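Home Reviews Small Spaces Kitchen Desk Contact

Rostar refillable pump bottle – dorm table test

Quick one, I have a bus in a bit.

Bought the Rostar pump bottle from the Matden store in Batville back in January, so it has had a decent run by now. Plain white, red pump, no label. I wanted somthing for hand soap that could live on the shared table without looking like a bathroom. Also tried the Rivas one before this and gave up on it, more on that further down.

First thing. The pump. Nice short stroke, one push is enough for two hands. No dribble down the neck so far, and the nozzle stays where I point it. The old one used to swing around every time somebody brushed past and then you got soap on your sleeve.

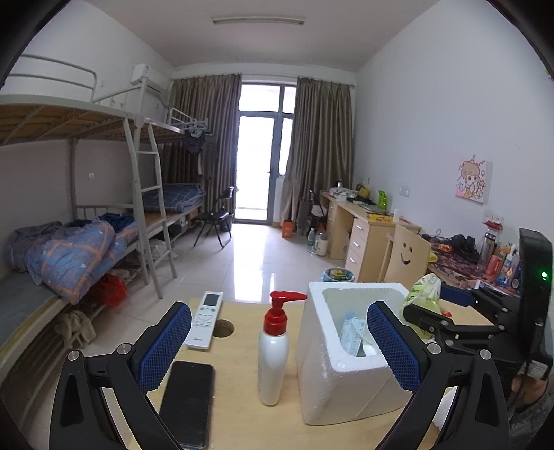

Our table is small and everything ends up on it. Phone, AC remote, whatever came in a foam box. So footprint matters a lot to me, more than looks. This takes up very little and the shoulders are rounded, easy to grab when you're wiping down. Does it tip? Empty, yes, a bit. Filled at least a third of the way, no. Mine has gone over 3 times and the collar held every time, no leak.

Threads are good. Closes with a proper stop, you can feel it. The Rivas just kept turning and turning – sent it back.

Refilling is the weak spot. Neck is narrow and thick soap goes in slow, you stand there forever. Cut your soap with a little water or get a funnel. A funnel should be in the box at this price imo. Also no level window, so you find out it's empty when it's empty. Lift it now and then.

Cleaning: warm water, pump it through until it runs clear, leave the head off overnight. I do it every second refill. Have not had it clog.

The red head is the one thing that gets comments. One roommate hates it. I like it, I can find it behind all the other stuff, and stuff does pile up.
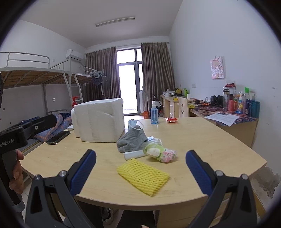 If you keep more than one bottle going, get different color heads. We have a spray bottle for the table too and no one mixes those up, but two white soap bottles side by side would be a mess. Matden had a gray head and a red one when I was there, not sure about now.

Would not use it for oil. Tried it, the pump got sticky and slow, took ages to wash out. Lotion is fine if it's thin. Sanitizer gel fine.

Travel – no. The head doesn't lock down. I put it in a bag once with tape over the nozzle and the tape was a bad idea. Get something with a flip cap for that.

Would I buy agian? Yes, for a desk or a shared table. For a shower I'd want something heavier at the bottom. Four out of five, loses one for the neck and the missing funnel.

Posted 17 November 2022

Related reviews
Rivas pump bottle, why I returned it
Matden folding funnel set
Small trays for shared tables
Spray bottles that don't drip
Rostar hook rail for bunk beds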